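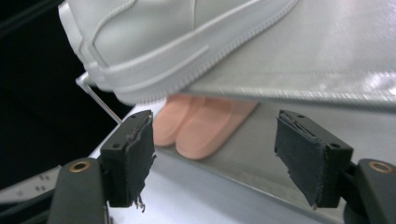
Week 4, Wear and Surfaces. Notes to go with Wednesday's lecture (E. Sipos). Typed up fast, tell me if something's wrong. Room is the same, start time is the same.

Leftover from last week: somebody asked if friction and wear are the same thing. No. You can have high friction and hardly any wear (a good brake disk for most of its life), or low friction and a lot of wear (some plastics sliding on steel). Don't use one number to guess the other. This WILL come back on the problem set.

## Real contact area

- Surfaces look flat, aren't. Peaks = asperities.
- Two solids pressed together touch only at the peaks. Real area is a tiny fraction of the apparent area.
- Push harder -> peaks squash, more peaks touch, real area goes up more or less in step with load.
- That's the usual explanation for why friction force goes with load and not with the size of the block. Rubber breaks this rule, so do very soft things. See Ch. 3.
- Demo with the two glass slides and the drop of water is a different thing (the water is pulling them together), don't mix it up in your write-ups. Several people did.

## Four kinds of wear

**Adhesive.** Peaks stick, then tear. Bits of one surface end up on the other. Worst when the two materials are alike and clean. Galling on stainless bolts is the one everybody has met: nut goes on fine, half way down it seizes, you shear the bolt. Anti-seize compound, or use two different alloys.

**Abrasive.** Hard stuff plows soft stuff. Two-body = the hard bits are fixed, like sandpaper. Three-body = grit loose in between and rolling around. Three-body is usually slower, since the grains roll part of the time. Sand in a bike chain. Flour dust in a mixer bearing, less obvious but same idea.

**Fatigue.** Load, unload, load, unload. Crack starts at or under the surface, a flake comes out. Pits in ball bearings. Nothing to see for a long time and then it goes quickly.

**Corrosive.** Chemistry makes a layer, rubbing takes the layer off, chemistry makes another one. Either one alone might be slow. Both together, not slow.

Fretting is on some lists as a fifth. Small back and forth motion, often from vibration. Red-brown powder on steel. I put it under adhesive + corrosive, the book gives it its own section, either is OK in an answer as long as you say what is going on.

## Archard, the only equation this week

V = K W s / H

V = volume lost, W = load, s = sliding distance, H = hardness of the softer one, K = wear coefficent, no units.

Things to notice:

- Double the distance, double the wear. Double the load, same.
- Apparent area isn't in there at all. But DEPTH depends on area. Same volume off a small pad means a deeper groove. This is the trick in question 2.
- K is measured, not looked up from first principles. Changes by factors of ten or more with lubrication. Don't trust a K from a table unless you know what the test was.
- Falls apart for fatigue. Falls apart during running-in as well, when the first tall peaks are being knocked down.

Keep your units straight. Hardness in Pa if W is in newtons. If you use the number straight off a Vickers chart you'll be out by a factor of about ten million and the answer will still look like a number.

## Soft things and edges

Cloth, felt, foam, leather, rubber sheet. Archard not much use. What to look at instead:

1. Edges go before faces. A fiber in the middle is held on both sides, one at a cut edge isn't.
2. Fibers pull out before they break, a lot of the time. Pilling on sweaters = fibers pulled out, tangled, and hanging on by a few strong ones. Strong fiber makes it worse (nylon blends), the pill can't fall off.
3. Direction matters. With the weave, across the weave, on the bias. Always note which.
4. Color change often comes before any loss you could weigh.

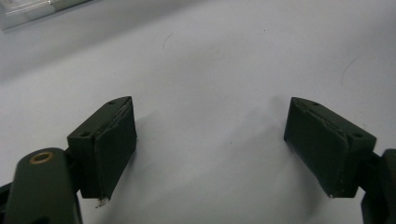

*Fig. 2. Pad on the left finger, edge slightly frayed.*

Standard cloth tests: rub a disk of the fabric against a reference wool in a looping figure, count rubs until a set number of threads break. Or a rotating platform with two abrasive wheels. The numbers from the two don't convert. People selling upholstery like to pretend they do.

## Case: the Dobos stair carpet

Reading is the handout from last week, the one with the floor plan. Dobos is the rental hall, Oltine supplied the original carpet, Ukari the replacement. Summary, don't skip the reading though:

- Oltine sample failed on the wheel test at 2279 cycles. Ukari sample at 1875. So Ukari is "worse."
- On the actual stairs Ukari lasted longer. 78 weeks before the nosings showed backing. Oltine was done well before that.
- Why? Not the fiber. The Ukari crew moved the carpet down by a small amount at each service visit so the bend over the nosing was never in the same place for long. Spread the damage. Same volume lost, less depth.
- Also a mat went in at the door in September. So grit was down too and we can't fully separate the two. The author of the report says so in a footnote and then forgets it in the conclusion. Read footnotes.

Discussion on this was good. Point from the back row that I liked: people walk up the handrail side and leave the middle alone, so the average wear per step says nothing much. Take a profile across the step.

## Lubrication, very short, more next week

- Boundary: film about as thick as a few molecules, peaks still touch.
- Mixed: some of each.
- Full film: surfaces apart, wear close to nothing once it's moving. Starting and stopping is where the damage gets done.
- Stribeck curve. Know the shape, and know which way is speed on the bottom axis.

Solid lubricants: graphite, PTFE, moly. Graphite needs some moisture in the air to work well. Bad in vacuum. Moly is the other way around.

## Problem set

1. Name the main wear mechanism: door hinge pin, pencil lead, railroad rail, stone step, a knee joint. One sentence each, some have two answers.
2. Same load, same distance, same materials, pad A has four times the area of pad B. Compare volume lost, compare depth.
3. Block of brass on steel, data in the table on p. 13. Find K. Say if it looks lubricated.
4. The Prulura brochure claims its floor coating is "three times harder so it lasts three times longer." Under what conditions would that be right? Give two ways it could be wrong.
5. Find something worn at home. Sketch it, mark where it's worn and where it isnt, suggest why. Half a page. No photos off the internet.

Show units in 2 and 3. Staple it please. Question 4 is the one I'll go over first so do at least that one before Wednesday.

Lab group B, your profilometer traces are in the tray outside my office, two of them have no name on.

Etelka Sipos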